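Filed under: Member News, Banking

When Vimala Krishnan took over the Trullville branch of Juhl Savings in April, four tellers covered 21 hours of counter service a week. She added a Saturday-style late shift until 7 p.m. and asked every business customer what they wanted from a local bank. Almost 500 answered. Most wanted a loan officer they could call directly.
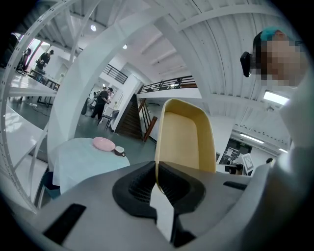

Krishnan now takes those calls herself until noon. The Stimness branch plans to copy the schedule.

Comments (2)

prosteck_dan: We switched over in April. Phones do get answered.

M.L.: Any plans for the drive-through lane?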